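# Chafing dish fuel: gel or wick for a 2 hour buffet?

**saltbox_kitchen**

Hello everybody. I do small catering, mostly lunches in offices and sometimes a christening. Until now I rented the chafing dishes and the rental company put the fuel in the box, so I never had to think. In February I bought four full-size chafers from Grosidach and now I have to choose the fuel myself.

My supplier has gel cans and wick cans. The gel is cheaper. The wick cans say six hours on the lid. My buffets are open for 2 hours, plus the time for setup. Food is usually lasagna, rice, chicken pieces in sauce. What do you use, and how many cans under one full-size pan?

**pan_and_lid**

Wick, always. Two cans for a full-size pan, one under each half. You can put the cap back on after the event and use the rest next time, so the higher price is not so bad as it looks. Write on the lid how many hours are gone.

**brunchdepot**

I don't agree with "always". For two hours indoors the gel is perfectly good, and it burns hotter in my experience. I buy the Italgate gel by the case and I have used it for many years under the same kind of pans. With wick cans I had the problem that the water never got really hot when we were in a cold tent.

**pan_and_lid**

In a cold tent you must start with boiling water, then it doesn't matter what can you have. If you pour cold water from the tap and wait for the can to heat it, you will wait until dessert.

**brunchdepot**

Of course I start with hot water. I am talking about keeping it hot with the wind coming under the side wall. The wick flame was smaller and it leaned to one side. Maybe they were bad cans, but I had three from the same box.

**saltbox_kitchen**

Thank you both. The hot water I knew, but I was filling only a finger deep. Is this enough?

**tinfoil_ladle**

A finger is on the low side for two hours. I fill the water pan to a third, and I look at it once in the middle of service. If the pan goes dry the food burns on the bottom and the water pan gets a blue stain that doesn't come off. I have two such pans - they are only for the back of the table now.

Also please remember that the chafer is for holding. The lasagna has to come from the oven already hot through. I check with a probe before I put the lid on, and again in the middle. Your local food code has the number that you must keep, and the inspector will ask for it.

**grillmaid**

Did anybody try the electric elements which clip under the pan? Grerketti has one. I am tired of open flame near paper napkins and skewers, and one of my office clients doesn't allow flame in the building at all.

**brunchdepot**

I have two of the Grerketti ones. They work, but you need an outlet near the table, and if you connect too many on one circuit the breaker goes. It went for me in the middle of a retirement lunch. After this I asked every client where the outlets are and which of them are on the same breaker. Most clients don't know.

**pan_and_lid**

And the cord has to go somewhere. On a table against the wall it is fine. On a table where guests walk on both sides I wouldn't do it, even with tape.

**grillmaid**

My tables are nearly always against the wall, so I think I will order one and test it at home with rice. I will write here how it goes.
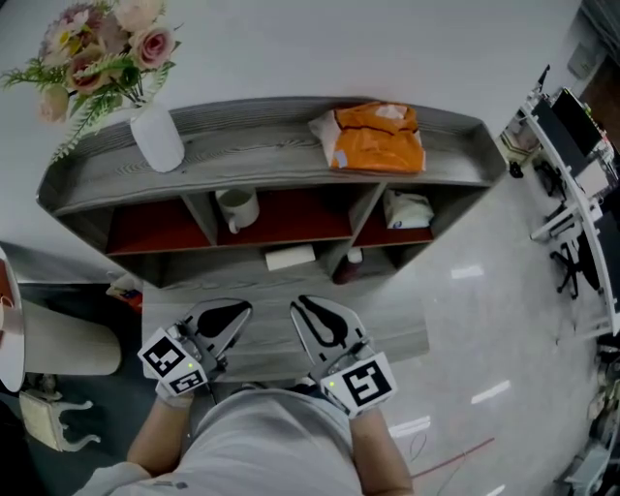
**corner_bakes**

Can I put half-size pans in a full-size chafer, or do I need a different frame?

**tinfoil_ladle**

Two half-size pans fit side by side in the normal full-size frame. Buy the same depth for both, and if there is a gap between them where steam comes out, look for an adapter bar. Strömberg sells one separately and it fits my older chafers also.

**saltbox_kitchen**

This helps me too, I wanted to do rice and vegetables in one. I ordered a mixed box, half wick and half gel, and I will use the wick for the lasagna and gel for the sauces, so I can compare on the same table.

**brunchdepot**

Good idea, but then put the same food on both, or you compare nothing! Lasagna keeps heat much longer than a thin sauce.

**saltbox_kitchen**

You are right. Then rice on both sides, and I write down the temperature every 30 minutes. The next job is an office lunch, the food is out at noon.

**pan_and_lid**

Still two cans under each full-size pan, please, with both kinds. And keep the lids closed when there is no line. I have seen people change the fuel, the water and the pan, when the lid was simply standing open the whole service.

**grillmaid**

For rice, put a little butter on top and stir it when you measure. Mine gets dry at the corners first.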